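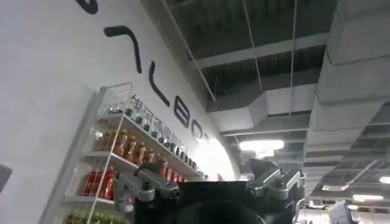
Home News Crime Schools Sports Opinion Classifieds

Review: The Kilport parcel box, after a month on the porch

BY PARVIZ YAZDANI
Mar 1, 2022

Print this story | E-mail this story

Kermani police took 391 reports of packages stolen from porches and apartment lobbies last year, out of 3,136 theft reports of all kinds. Most of the porch cases had no witness, and in most of them the package was never recovered. Two of those reports were mine. One was a pair of work boots and the other was printer ink.

In February I put a Kilport parcel box on my front porch. It is a steel box with a locking lid, made by Donum, and it sells for $371 before tax. I paid for it myself. I had it out for the whole month and kept a list of every delivery.

The idea is simple. A driver lifts the top door, puts the package on a shelf, and closes the door. The shelf tips and the package drops into the locked part below. With the door shut, you can't reach what is down there without the code or the key. It works the way the night deposit slot at a bank does.

Setup

The box comes in one carton and weighs 80 pounds. The delivery company left mine at the bottom of the steps, and my neighbor helped me get it up to the porch. If you live alone, plan on having a second person there for that part.

There are four holes in the base for bolting it down. Donum supplies the bolts for a wood deck. If you have a concrete porch, as I do, you have to buy anchors separately and you need a hammer drill. The instructions mention this on the last page. I would have liked to see it on the outside of the carton. I rented a drill for half a day and the whole job took me a little under three hours, including a trip back to the store for a longer bit. 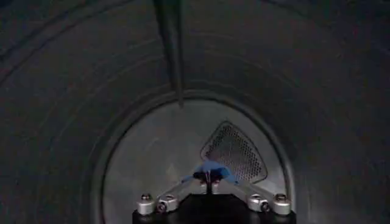 You can skip the bolts, but I would not. An empty box this size can be tipped onto a hand truck by two people, and an officer I spoke with at the station counter said she had taken a report last fall where the thieves took a parcel box of another make with the parcels still in it. Bolted down, mine did not move when I put my shoulder against it.

The lock

There is a keypad on the front and a key lock behind a small sliding cover. The keypad runs on four AA batteries. You can set one main code and up to five others, and each of the others can be turned off without changing the rest. I gave one to my sister, who picks up my mail when I am away, and turned it off when I got back. That took less than a minute.

The keypad buttons are stiff in cold weather. On two mornings below 20 degrees I had to enter the code twice. The key worked both times. Keep the key somewhere in the house where you can find it, and do not keep it in the box.

After four wrong codes the keypad locks for five minutes. It does not make any noise when this happens and it does not tell you later that it happened. For the price I expected at least a light that stays on.

I tried getting a package back out through the top door using a wire coat hanger, a pair of kitchen tongs, and a grabber tool from the hardware store. I got a padded envelope up as far as the edge of the shelf with the grabber, but I could not get it past. A shoebox would not move at all. I also tried the lid with a short pry bar, gently at first and then less gently. The lip bent slightly on one corner and the lock held. I would guess that a person with a long bar and plenty of time could get in. The porch thieves in the police reports I have read are on and off the porch in under a minute.
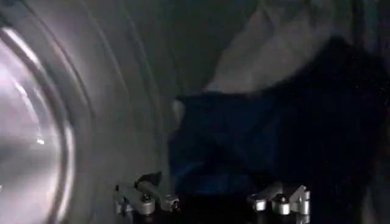 Nudard Courier Public Safety Desk

How the drivers did

I had 23 deliveries during the month. Drivers put 16 of them in the box, left six on top of it or beside it, and handed one to me at the door. The first week was the worst. After that I taped a sheet of paper to the door reading PACKAGES IN HERE with an arrow, and things got better. The sticker that comes with the box is too small to read from the steps.

One of the packages left outside was too large to fit. The opening takes a carton up to 16 inches wide and 12 inches deep, which covers most of what I order. It won't take a case of dog food or a floor lamp. Anyone who mostly orders big items should measure a few cartons before spending the money.

The other problem is stacking. When the lower part is about two-thirds full, the shelf will not tip all the way and the last package sits where a hand can reach it. This happened to me once, on a Friday when three deliveries came before I got home. Nothing was taken. If you are going away for a week you will need somebody to empty it.

Rain and snow

We had one heavy snow and several days of rain. The inside had a little moisture along the back seam after the snow melted and none the rest of the time. The finish has held up except for the corner I bent.
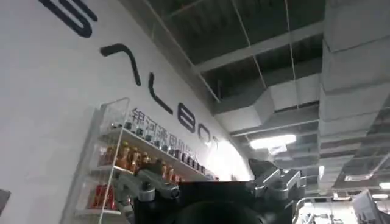 Small bottles with dark caps on the top shelf of a white-framed display shelf.

Compared with other options

A doorbell camera costs much less. I have had one for two years, and it recorded both of my thefts. In each case the man wore a hood and I gave the video to the police, and neither led to an arrest. A camera is still worth having if you also want to know who is at the door.

Having packages held at a store or locker is free, and if you drive past one every day I would start there. Several shops in town will also hold packages for a couple of dollars each. I used one for a while but it closes at 6 and I usually get home after that.

There are cheaper boxes made of plastic. I looked at two in the store. Both had a padlock hasp held on with short screws, and neither had a drop shelf, so the first driver to open it has to remember to snap the lock shut.

Should you buy it

If you get several small or medium packages a week and you have had some stolen, the Kilport does the job. It is heavy, it is well made, and I lost nothing in a month. I would wait on it if you rent, unless your landlord agrees to the bolt holes in writing. If you get one or two packages a month it is hard to make the numbers work.

Donum gives a two-year warranty on the keypad and five years on the steel. Returns are accepted within 30 days, but the buyer pays the freight, and that will not be cheap at this weight.

If you do have a package stolen, report it even if it was not worth much. Kermani police take these reports by phone on the non-emergency line or at the station. Have the tracking number and the delivery time ready, along with any video.

Print this story | E-mail this story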